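Finger screws backing out on the handheld grippers

karkside_bench
Second time this month I've found a finger loose on one of our handheld grippers. Two screws per finger, plastic mount, and after 400 cycles or so of picking up bags and kitchen stuff the tip starts to wobble. I retighten and it comes back. What are the rest of you doing?
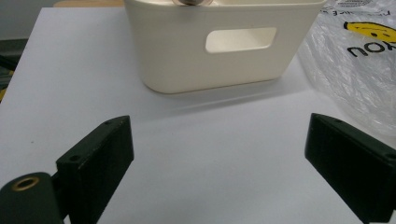
leite22
Thread locker won't help much if the threads are going in the plastic. Check the mount before you blame the screws. On mine the holes had gone oval and no amount of tightening was going to fix that. Put a straightedge across both fingers with the gripper open and see if they sit level. If you've got a brass insert in the top of the black mount, like the one on the left side there, try a screw in it by hand. If the insert turns with the screw, it has let go of the plastic and needs to come out. I reset mine with a soldering iron and let it cool with a screw in it.

Teodor Brzozowska
I'd go the other way. Leave the inserts alone and use a low strength thread locker on the finger screws, then check them every 33 cycles. We ran 410 cycles on the Adent station like that with one loose screw in the whole run. Heat on a printed mount is a good way to end up with a crooked one.

leite22
Every 33 is a lot of stopping. And some thread lockers crack plastic, so read the bottle first.

Teodor Brzozowska
It takes a minute. I do it when I swap the objects over anyway.

karkside_bench
Pulled both fingers this morning. Screws are fine, one hole is oval. I'll print a new mount in February when the Drellell order comes in and tape a check sheet to the station until then. I also want to sort out the cables while I'm in there.
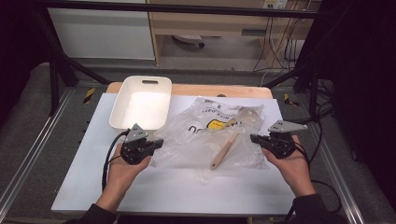
Do I have to recalibrate after changing a mount?
Run the open and close calibration again, and check the camera offset if the camera bolts to the same part.

drift_and_dust
Agree on the recal. I skipped it once and threw out 66 recordings. On the cables, clip them at the forearm and leave a loop at the wrist — a tight cable pulls on the gripper every time you turn your hand.

karkside_bench
Will do. Still not sold on the soldering iron.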